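How to comment on a council bill before it's voted through

I missed the Kerkbridge parking bill by a day last September and I'm still cross, so this is how I do it now.

Go to the council website and open the agenda for the next meeting. Skip the summary! Search the full papers for "amendment" (mine ran to 319 pages, sorry) and jot down the item number.

Then email the clerk with that number in the subject line. Keep it to 8 sentences or fewer, say which street you live on, and ask for your comment to go in the public record. Rima Darwish read mine over first and cut half of it.

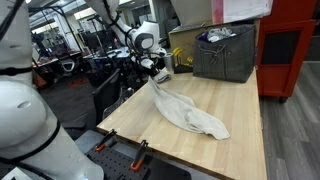 White robot arms and a small folded cloth.

No reply after three days? Ring them.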